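Guard retention after knee surgery: how do I structure positional rounds?

Posted in Grappling > Training and Programming
1,806 views

Lăcrămioara Dumitrescu

I had a partial meniscectomy on the right knee (medial side) and was cleared for full training in October. Before the surgery I trained no-gi four times a week, purple belt, mostly half guard and knee shield. My body weight is 140 lb and most of my training partners are heavier.

Current state: full extension, flexion a few degrees short of the left side. No swelling after drilling. Some swelling the morning after open rolling, gone by the evening. Straight line strength is fine. The problem is rotation under load, specifically when the right leg is the top leg in knee shield and the passer drives the shin down and across. I can hold the position but I stop trusting it, and then I give up the underhook and get flattened.

My gym runs an advanced class with 3 rounds of positional sparring before the open rolls. I can choose the starting position and the partner. The coach is flexible but has never worked with this injury and has told me so.

What I want to know:

How to set up the positional rounds so I get real resistance on guard retention without ending up in the loaded rotation position every time. Whether I should switch the knee shield to the left side for a while, or drop it completely and play something else. And how to decide when to add another round, because going by feel has not worked. I felt fine both times right before it swelled.

I have already read the standard advice to tap early and pick good partners. I do both. My physical therapist does not grapple, and her instructions were to avoid "deep twisting," which covers most of the sport.

Kokkonen

I had the same procedure on the left knee, went back to competing, and now run the fundamentals program at a small club. Not a doctor. Show whatever you decide to your PT, preferably with a video of the position so she can see where the force goes.

Setup first. Do not start the round in knee shield. Start it one step earlier, with the passer standing and you seated, no grips. The passer scores by getting chest to chest or by holding past the legs for a three count. You score by standing up or by getting both feet back in front of the passer. Reset on any score. This makes the round about retention in open space, using feet and hands, and the knee gets loaded only in short bursts. If you start already in half guard, the passer has weight on you from the first second and the only way he makes progress is through the joint you are trying to protect.

Second, limit the passer by technique. "Go light" means something different to every person on the mat. Useful restrictions are:

No knee cut to the injured side.
No folding pass (both knees pinned to the same side).
No backstep while the shin is trapped.

Everything else is full speed. You want the reactions at full speed, because slow retention does not carry over. A partner who cannot remember the restrictions should not be in that round.

On the knee shield, I would not drop it. I would change when you leave it. The load you describe happens when the top shin has already been pushed below the line of the passer's sternum. At that point most people try to recover the shield by pushing back with the foot and turning the knee out, and that is the twist. Set a hard rule: when the shin drops below the sternum, the shield is over. Go to the elbow frame and hip escape to seated, or come up on the far elbow. Drill only that exit for a couple of weeks. You will give up the underhook sometimes, and in training that is an acceptable price.

Switching sides is worth doing anyway, but treat it as separate work. Your left side half guard is going to be a belt level behind your right, so you will get flattened for skill reasons and learn very little about the knee.

For adding rounds, stop using how you feel during class. Use the next morning. Measure the knee with a cloth tape at the middle of the kneecap, same time, before coffee, both legs. Write down the difference between them. If the difference has gone up from your baseline, the next session is drilling only. If it holds at baseline for four sessions in a row, add one positional round and keep the open rolls where they are. Change only one variable at a time. Most people add a round, add a heavier partner and go back to heel hooks in the same week, and then they have no idea what caused the swelling.

Regarding leg locks: I would stay out of inside heel hook exchanges on that leg until everything above is boring. Straight ankle is usually tolerable, but agree with the partner beforehand that nobody rolls through it.

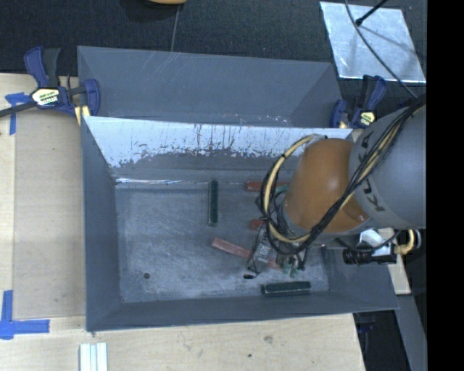

One more point on partner size. At your weight the instinct is to pick the lightest person available. Weight matters less than where they put it. A 200 lb passer who keeps his hips back and works the legs with his hands is easier on the knee than a light one who drops onto the shin from standing. Ask for the first kind by name.

Mesitz

Just wear a sleeve and play closed guard, worked for me. I had mine done years ago and never measured anything. Closed guard keeps the knee bent and out of the way and nobody can cut through it. If they stand up, open it and sit up. Also do a lot of bike.

Grekilden

Adding to Kokkonen, who covered most of it, and disagreeing with Mesitz on one point. Closed guard is not automatically safe here. With the ankles crossed and a heavier partner posturing and splitting the knee line, there is outward pressure on the inside of the joint for as long as you refuse to open. If you use it, open on the first real attempt to stand or split. Holding on for ten more seconds gains nothing. A sleeve keeps the joint warm and that is fine, but it does not stop rotation.

Two details on the positional rounds.

Round length. Use short ones. If your gym clock is set to five minutes, split it into two halves with a full reset and swap roles in the middle. Retention falls apart with fatigue, and the late, tired recoveries are the ones where the foot stays planted and the knee turns over it. I would rather see four clean halves than two long rounds with a sloppy final minute.

Foot position. In seated guard, watch for the right foot being flat and turned out when you pivot. Pivot on the heel or lift the foot completely. Film one round from the side and look only at that foot. Many people who are coming back from knee work plant it without noticing because it feels stable.

On the "deep twisting" instruction, ask your PT something narrower. Ask which combination she wants limited: rotation at full flexion, rotation near extension, or both, and whether it is different with body weight on the leg. In my case flexed and loaded was the restricted one, and that cleared up a lot, because it ruled out a small number of positions and left the rest open. Yours may be different.

Lăcrămioara Dumitrescu

Thanks. The sternum rule is specific enough to use. I tried it tonight against the partner who usually flattens me. Standing start, no knee cut to the right. I was passed more often than usual, mostly over to the left, and did not get into the bad position once. I will do the tape measurement in the morning and keep everything else the same until I have four sessions written down.

Grekilden, I filmed the second round. The right foot was planted and turned out on nearly every pivot. I had no idea I was doing it. I am sending the clip to the PT along with the narrower version of the question.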